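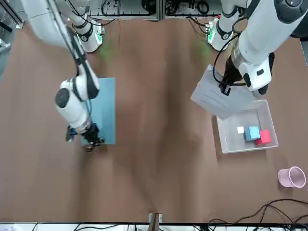 I bought my first clear bin for Christmas ornaments and I now own more of them than I own plates. They live under the bed, on top of the wardrobe, in a row along the back wall of the sewing room, and one of them rides in the trunk of the car with jumper cables and a picnic blanket in it. I love them. I love the click of a lid that fits. I love lying on the floor on a rainy afternoon and spotting, through the side of a bin I haven't opened in a year, the exact shade of green yarn I was about to go out and buy.

So when my editor asked for a piece about storage, I said yes before she had finished the sentence, and then she added, "Flat things, though," and I went a little quiet.

Flat things are hard! Anyone who sews, draws, prints, bakes or has a child in elementary school knows the kind of stuff I mean. Template plastic. Report covers. Tracing sheets, cutting boards, placemats, stencils, the stiff backing that comes behind a calendar and seems too good to throw away. They slide. They curl at one corner and take a crease there forever. Stack them and the one you want is at the bottom, and stand them up and they slump over like tired toddlers.

I took the problem to Brock Simard, who teaches a quilting and paper class above the old pharmacy in Moddale and has the best-kept supply room I have ever stood in. It's narrow, with a sloping ceiling and a window that sticks, and every shelf in it is full of see-through boxes. I must have said "oh, wow" at each one. He let me open them all.

"I had everything in cardboard for years," he told me, pulling down a bin of translucent sheets. "Lovely labels on the front. I'd written the labels when I packed the boxes, and I'd changed what was in them about a week later."

Now he hardly labels at all. The bins do the talking. Gray plastic looks gray through the side, the pastel boards show up as a stripe of color, and his students can walk in cold on their first night and find what they need.

His big rule is to start from the sheet. Most of us (me, loudly, me) buy a stack of handsome bins on sale and then go around the house looking for things that will go in them. Brock takes the largest sheet he owns to the store under his arm. He lays it in the bottom of the bin, right there in the aisle, and if a corner rides up the wall the bin goes back on the shelf. A store in Brulville once asked him whether he needed help. He said yes and handed them the other end of the sheet.

Check the bottom, too, because the outside measurements on the sticker tell you very little about it. Many bins taper, so that a sheet that drops in nicely at the rim will bow by the time it gets down to the floor of the thing. Run your hand along the inside as well. Some have a ridge molded across the base, and thin plastic will pick up that ridge as a line sooner than you'd think.

Then there's the table. Brock does all his sorting on a cloth, a big brown one with a soft nap, thrown over the folding table and left with its wrinkles in. I had always sorted on bare wood and I had always chased things across it. On cloth a sheet stays where you set it down, and it doesn't pick up crumbs of old glue and glitter from the last project. I went home and tried it with a bedspread. What a difference! Plain and dark is best, so that clear plastic has something to show up against.

He sorts in one go, everything out, bin open on the table beside him. Anything rigid goes to one side and waits. The floppy sheets go in first, one at a time, picked up by an edge and lowered so they don't trap a pocket of air and skate off sideways. He puts a sheet of plain paper between any two that seem to want to cling together. Rigid boards go in last, on top, where their weight presses out the curl in everything beneath them. I'd been doing it the other way around for my whole adult life.

How full? Four inches deep, he says, and after that start another bin. He did once get 200 sheets into a single box and was very proud of it until he tried to lift it off the shelf.

For creases that are already there, I have my own method and I'm going to share it. Lay the sheet on the cloth, put a second cloth over it, put a heavy board on top and go away for the weekend. No iron. I lost a beautiful piece of template plastic to an iron and the iron has never been the same either. The deep folds won't come out completely, but the gentle ones often relax, and a sheet with a faint line in it still traces perfectly well.

As for what to spend, please don't feel you need the fancy ones. My own favorites came from Nolline, the housewares shop on Staniforth Street, where a medium bin with a lid costs 12 dollars. The big one with wheels is 35 and I'll admit I went back for it in June. Brock's oldest came from a yard sale with a crack in the lid, mended with packing tape, and it holds his entire collection of stencils.

We finished up that afternoon with the last box, which was full of offcuts, little slips and corners in every tint he'd ever bought. He keeps them for the beginners. I held a blue one up to the window, then a yellow one over the blue, and Brock went to put the kettle on and told me to take my time.

His next open class is on Sat 30 April. Bring scissors, and bring your biggest sheet.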